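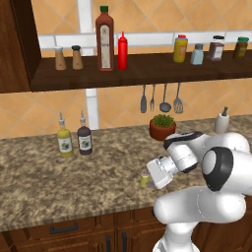 Varora 公寓楼 户内安全检查表（含检查意见）
适用范围：标准层出租单元，一室及两室户型
编制：Plidwood 物业工程部
检查人：Olga Valdebenito
检查月份：7月
本轮抽查：33 户

填写说明

结果栏只填四种：合格、整改、观察、不适用。填“整改”的，意见栏须写明部位和现象，不写“较差”“老化”一类无法复核的词。填“观察”的，下一轮必须复查同一部位。住户不在家时由楼层管理员陪同入户，不动住户物品，被遮挡的部位记“未查”，不得按合格处理。

同一问题在多户出现时，单户表照常填写，汇总表合并成一条。以下意见为汇总稿，户号见附页，不在本页公开。

一、入户与疏散

1.1 入户门能从室内不用钥匙开启
结果：合格
意见：抽查户全部为内旋钮锁体。两户住户自行加装了链条扣，不影响内开，记录在案。

1.2 闭门器工作正常，门扇能自行闭合到位
结果：整改
意见：北侧走廊多户闭门器漏油，门扇停在离门框一掌宽的位置，需手推。同一批次的 Drakia 闭门器，建议整批更换，不再逐个调节油阀。更换前先核对门扇重量，上次更换时选型偏小，冬季走廊风压大时关不严。

1.3 门扇下缝不大于 5 mm
结果：整改
意见：用塞规测量，三处取最大值。铺过加厚地垫的住户多数把门底密封条拆掉了，拆下的密封条有的还在，可装回。地垫由住户自行更换为薄款。

1.4 户内至入户门的通道无固定障碍
结果：观察
意见：玄关鞋柜深度偏大的两户，门开启后剩余净宽偏紧，尚能通过。住户答应换柜，下轮复查。

1.5 疏散示意图张贴在入户门内侧，图上方位与实际一致
结果：整改
意见：东翼示意图左右画反。此图从西翼直接镜像而来，文字未镜像，楼梯编号也跟着错了。图已撤下，重印后统一张贴。

二、配电

2.1 户内总开关标识清楚，能正常分合
结果：合格
意见：两室户型总开关为 63 A，与竣工图一致。标签褪色的已当场补贴。

2.2 各分路标签与实际回路一致
结果：整改
意见：厨房插座与卫生间插座的标签互换，出现在西翼整列户型，应为施工时按同一份错误的接线表贴标。已逐户断电核对。维修人员在标签更正完成前，断电后仍须在作业点验电，不得凭标签作业。

2.3 剩余电流保护器按试验钮能跳闸，复位正常
结果：整改
意见：一户按下不动作，当场停用该回路并通知电工，当日更换后复测通过。另一户复位手柄松旷，能复位，记观察。试验钮只检验机构是否动作，动作电流和动作时间须由电工用仪表测量，入户检查不代替该项测试，年度仪表测试仍按原计划执行。

2.4 配电箱前方无遮挡，箱门可完全打开
结果：整改
意见：挂画、穿衣镜、衣帽架，三种情况都有。挂画能一手取下的，按观察处理。落地镜和衣帽架须移开。

2.5 箱内无杂物、无焦痕、无异味
结果：合格
意见：有一户把备用钥匙放在箱内，已交还住户。金属物件不得存放在箱内，此条加入住户须知。

2.6 移动插座不串接，不压在地毯或家具下
结果：整改
意见：书桌区域最常见。串接的当场请住户拆开。长期需要多个插位的，建议申请加装墙面插座，申请表在前台领取，Plidwood 电工组安排施工，住户不得自行开槽。

三、厨房

3.1 台面边缘、接缝及水槽周边完好，无松动
结果：观察
意见：石材台面整体状况尚可。水槽后侧的密封胶发黑，铲除重打即可。一户台面前缘有崩口，边缘锋利，已用胶带临时包覆，报修单已开。

3.2 墙面开放搁板固定牢靠，承重后无下垂
结果：整改
意见：检查方法为双手扶住搁板前缘缓慢下压，观察墙面接触处有无张开，并用水平尺看板面。搁板上常放调料罐，单个不重，放满一排后加上板下挂着的厨具，合计重量不小，挂钩的受力又集中在前缘。发现两户墙面锚栓松动，瓷砖沿孔边开裂。整改要求：卸空搁板，换用加长锚栓，穿过瓷砖和抹灰层锚入墙体。空心砖墙段改用化学锚栓。固化时间按产品说明执行，期间搁板保持空置并贴条提示。

3.3 搁板下挂的厨具不在灶具火焰及热气直接影响范围内
结果：观察
意见：塑料、木柄类厨具离灶眼过近的，请住户移到远端。刀具不应挂在通行一侧。

3.4 灶具与可燃物的水平净距不小于 500 mm
结果：整改
意见：500 mm 为本楼内部要求，比原设计说明宽。不满足的多为窗帘和纸巾架。窗帘改为短帘或卷帘，由住户自行选择。纸巾架移位即可。调味油瓶放在灶眼旁边的很普遍，口头提醒，不开单。

3.5 燃气软管在有效期内，无龟裂，不穿墙、不穿柜门
结果：整改
意见：查看软管上的印字。印字磨掉、无法确认生产月份的，一律按到期处理。有一户软管穿过橱柜侧板开孔，孔边未加护圈，橡胶已有压痕，当场关阀停用，换管并加护圈后恢复供气。

3.6 燃气阀门手动操作灵活，位置可及
结果：观察
意见：阀门前堆放米桶、饮料箱的现象较多。移开后操作均正常。阀门处应能在不搬动重物的前提下伸手操作。

3.7 接头皂液检漏
结果：合格
意见：未见起泡。皂液检漏后须擦干，上一轮有接头因残留皂液出现铜绿，住户误以为漏气报修。

3.8 可燃气体探测器指示正常，安装位置正确
结果：整改
意见：两户探测器被油烟机检修时拆下后未装回，放在抽屉里。另有一户装在橱柜顶板内侧，气体聚集时无法及时响应。位置按气种和产品说明重新确定。探测器寿命标签朝墙的，翻转后重新安装，便于以后查看。

3.9 油烟机滤网无明显积油，排烟管连接牢固
结果：整改
意见：滤网积油滴落的，请住户清洗，下轮复查。排烟管与公共烟道接口脱开一处，油烟直接排入吊顶，已停用并报修。吊顶内的积油须一并清理，不能只接回管子。止回阀每户都要伸手拨动一次，阀片卡死的记整改。

3.10 水槽周边插座有防溅盖，盖板能闭合
结果：整改
意见：盖板铰链断裂较多，原型号停产。备件可用 Toledo 系列盖板替代，螺孔位置相同，盖深略大，插头带变压块时也能合上。先领十余个试装，装后看是否与瓷砖面贴平，再决定采购量。

3.11 灭火毯或小型灭火器就近放置，取用方向避开灶具
结果：整改
意见：放在灶具正上方吊柜内的，改放到厨房入口一侧。灭火器压力指针在绿区，铅封完整。灭火毯包装袋的拉带被塞进袋内的，拉出并试抽一段后复原。

四、卫生间

4.1 等电位连接端子可见、连接紧固
结果：整改
意见：端子盒被后装的浴室柜挡住的，记未查。打开的端子盒中有一处导线脱落，已压接恢复。浴室柜背板开检查孔的做法可行，开孔由木工组负责，孔盖用螺钉固定。

4.2 热水器安装牢固，泄压阀出口通畅
结果：整改
意见：泄压阀出口被堵头封死一处，住户称滴水所以堵上。当场取下堵头，断电，待更换阀体。泄压阀滴水属于需要报修的现象，住户须知中此条改用加粗大字。泄压管应向下引至地漏，不得上翻，不得加装阀门。

4.3 热水出水温度设定不超过楼内规定上限
结果：观察
意见：有幼儿和老人的住户建议再调低一档。调温旋钮刻度磨损的，以出水实测为准。

4.4 地漏有水封，无反味
结果：合格
意见：长期空置单元的地漏干涸，已补水。空置单元每次巡查均补水，记入空置单元巡查单。

4.5 排风扇运转正常，止回片能关闭
结果：观察
意见：轴承异响两户。异响不影响排风量，但继续使用有堵转发热的可能，列入下批更换。

4.6 淋浴隔断玻璃边缘及五金完好
结果：整改
意见：下铰链螺钉松动为主，紧固即可。玻璃角部有小崩点的，不论大小，整块更换，更换前停用该门扇并拆下存放，拆卸须两人操作。

五、窗与阳台

5.1 窗扇限位器完好，住户不能徒手拆除
结果：整改
意见：高层单元限位器缺失最多，多为空调移机时拆下。移机施工单的验收项中增加“限位器复位”，没有此项签字不予结算。

5.2 栏杆高度及间距符合竣工图，受推无晃动
结果：合格
意见：检查时在栏杆中部和端部分别施力。一处端部装饰盖松脱，与受力无关，已扣回。

5.3 栏杆外侧及窗台无放置物品
结果：整改
意见：花盆为主。要求当场收回室内，不接受用铁丝绑扎的做法。第二次发现的由前台发书面通知。

5.4 空调外机支架无锈穿，螺栓齐全
结果：观察
意见：从室内侧目视，看不到的背侧螺栓记未查，转外墙专项检查。支架焊缝处锈迹流到墙面的，优先安排。

5.5 阳台地漏未封堵，排水方向正确
结果：整改
意见：有住户把阳台地漏用硅胶封住以防返味。暴雨时阳台积水会从门槛漫入室内。已铲除封胶，改装带水封的地漏芯。

六、烟感与报警

6.1 户内感烟探测器无遮盖、无涂覆
结果：整改
意见：重新刷顶时被乳胶漆喷到的探测器，擦拭无效，一律更换。套着防尘罩的，取下防尘罩后做加烟测试。

6.2 加烟测试响应正常，中控显示地址与户号一致
结果：整改
意见：响应全部正常。地址错误一处，中控显示为上一层同位置单元，已在主机内改正并重测。测试前须先通知中控值班人员，并把联动置于手动，测试结束后由值班人员签字恢复。上轮有一次漏签，恢复时间无从查证，本轮起签字栏挪到表头。

6.3 独立式一氧化碳报警器电量充足
结果：合格
意见：电池统一更换，换下的电池集中回收。

6.4 户内对讲呼叫前台正常
结果：观察
意见：南侧几户通话有交流声，能听清内容。怀疑与弱电井内接地有关，交弱电组查。

七、住户行为类提示

以下各项不评定结果，只作口头提示并在回执上勾选。

电动自行车电池不得带入户内充电。
出门前关闭灶具阀门，长期外出再关闭户内总阀。
取暖器上不覆盖衣物，取暖器不接移动插座。
易燃喷雾罐不放在窗台和灶具旁。
管道井门保持锁闭，住户发现未锁的请通知前台。
更换门锁前先到前台登记，锁体须保持室内无钥匙可开。

回执收回情况：多数住户当场签回，拒签的由陪同管理员注明“已口头告知”。

八、整改时限与复查

甲类，立即停用：燃气软管穿板破损、泄压阀封堵、剩余电流保护器拒动、烟道接口脱开、玻璃角部崩点。上述部位在复查签字前不得恢复使用。停用期间由前台协助住户使用底层公共厨房或公共浴室。

乙类，5 个工作日内完成：探测器漏装或错装、搁板锚栓松动、限位器缺失、插座盖板断裂、回路标签错误、玄关门缝超限。

丙类，下一轮检查前完成：密封胶重打、排风扇更换、滤网清洗、鞋柜更换。

闭门器整批更换不按上述时限，单独立项。采购到货前，漏油的闭门器每周擦拭地面一次，防止走廊地砖打滑，楼层管理员登记。

复查原则：谁开单谁复查。Olga Valdebenito 不在岗时，由工程部另派人员，但不得由完成该项维修的人员自行复查。复查须到现场，照片不能代替搁板、栏杆、闭门器三项的受力检查。

九、检查工具

塞规、水平尺、验电笔、皂液喷壶、加烟杆、手电、测温计、力矩螺丝刀、补贴用标签。
水平尺使用前在同一面上正反各放一次，读数不一致的送校。
验电笔每次入户前在已知带电点试一次，离开前再试一次。
加烟杆的电池夜间不留在杆内。

十、对本表的修改意见

3.2 原文为“搁板外观良好”，本轮改为现行文字，并补充检查方法。原文下，两处松动锚栓在上轮均被评为合格。

3.4 建议注明净距从灶眼外缘量起，还是从灶具面板边缘量起。目前两种量法都有人用，结果差出一个手掌。本轮统一按灶眼外缘。

4.1 “记未查”的户数偏多，建议在检查通知上提前告知住户清空浴室柜。

5.4 与外墙专项检查重复，可保留目视一栏，删去螺栓数量一栏。

6.2 中控签字栏位置已调整，见前。

检查人签字：Olga Valdebenito
陪同人员签字：各楼层管理员，见单户表
存档：工程部一份，前台一份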